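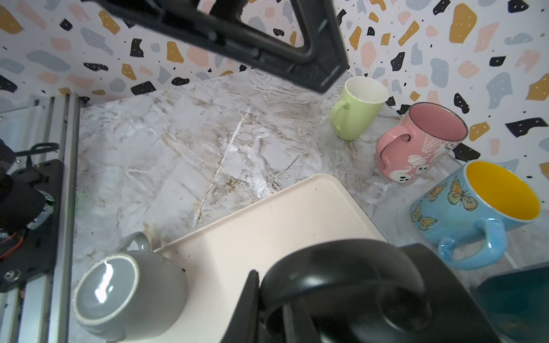

Rincón de la encimera: taza verde claro, taza rosa del fantasma y la telaraña, y la azul de las mariposas, recostada.

Revisión de vajilla y encimera
Salita de té Morkamstead, local de Wureslow
Hoja 112, diciembre, turno de las 11

Buenos días a todos, y gracias por dedicarle un rato a esta hoja, que ya sé que en diciembre vamos con la lengua fuera. Como siempre, marco lo que está bien, lo que queda pendiente y al lado dejo mis comentarios, que me salen largos (ya me conocéis), pero prefiero escribirlo todo y que el turno de tarde no tenga que adivinar nada.

1. Encimera y pared

Superficie sin grietas ni cantos levantados: CORRECTO
Juntas del rincón limpias: CORRECTO
Restos de producto: CORRECTO
Comentario: el dibujo de mármol, con sus vetas grises y marrones, es precioso pero muy traicionero, porque una mancha de té se confunde con una veta con toda la facilidad del mundo. Pasad la mano además de la vista. Con la pared de terrazo ocurre lo mismo: entre tanta mota mostaza, negra y rosa, una salpicadura puede vivir allí semanas enteras.

2. Bandeja

Reborde entero y sin aristas: CORRECTO
Asienta plana, no baila: CORRECTO
Limpieza de la superficie: REPASAR
Comentario: tiene unas motitas oscuras. No sé si son del material o suciedad, así que os pido que la frotéis con la esponja blanda y Joo, lo dejéis actuar 5 minutos y aclaréis bien. Si siguen ahí, lo apuntamos como marca propia de la bandeja y tan contentos.

3. Piezas recostadas

Ninguna pieza a menos de un palmo del borde: CORRECTO
Piezas tumbadas sin riesgo de rodar: REPASAR
Comentario: la tetera gris está de lado junto a la bandeja, con el asa hacia arriba, y la azul de las mariposas también anda inclinada. Para mirarles la base me parece estupendo, pero una vez revisadas, de pie, por favor. Una tetera que rueda se lleva por delante lo que pille, y ya pasamos aquel disgusto con el azucarero.
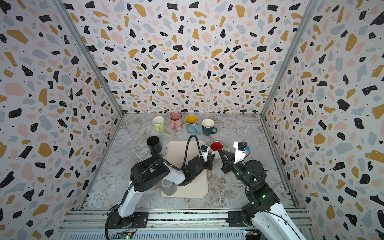 Conjunto de tazas al fondo de la mesa, con el vaso negro a la izquierda y la bandeja en el centro.

4. Tazas y vasos

Bordes sin desconchones (pasar el dedo con guante): CORRECTO
Asas firmes, sin fisuras en la unión: CORRECTO
Interior sin cercos: PENDIENTE en las de interior claro
Separación entre piezas: REPASAR
Comentario: al fondo están la verde, la rosa, la azul clara y la verde azulada oscura, y un poco más adelante la blanca de interior rojo. Cada una mira hacia donde quiere con el asa, cosa que da mucha alegría al conjunto, aunque para trabajar cómodos yo las giraría todas hacia el mismo lado. La de interior rojo merece buena luz, que en ese color los cercos se esconden de maravilla.

El vaso negro no tiene asa, de modo que queda fuera del servicio de bebidas muy calientes. Si alguien lo pide para un cortado, se le ofrece cualquiera de las otras con una sonrisa. El vaso translúcido que hay dentro de la bandeja se revisa al trasluz, buscando rayitas finas.

Sobre los desconchones: cualquiera que pase de 6 mm supone retirada inmediata. Los más pequeños también se retiran si están en el labio de la taza; en la base se lijan y se anotan. 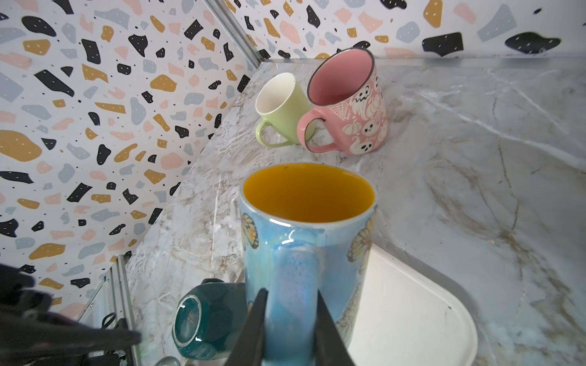 Taza azul claro de las mariposas, de pie en la bandeja; a la izquierda, la verde azulada oscura volcada, con la base a la vista.

5. Bases y decoración

Base lisa, que no raye la encimera: CORRECTO
Marca del fabricante legible: REPASAR
Dibujos sin levantar: CORRECTO
Comentario: en la base de la verde azulada hay una marca dorada, muy tenue. Apuntad lo que se pueda leer en el cuaderno de compras, y nada de estropajo en esa zona. Las mariposas naranjas se lavan a mano, con Skadus y agua templada, y lo mismo vale para el fantasma de la rosa. El esmalte nacarado de la azul luce muchísimo y me daría una pena tremenda que lo apagara el lavavajillas.

Pendiente para el turno de tarde

Repasar la bandeja.
Poner de pie la tetera.
Quitar cercos con bicarbonato.
Dejar esta hoja en la carpeta verde, detrás de la anterior.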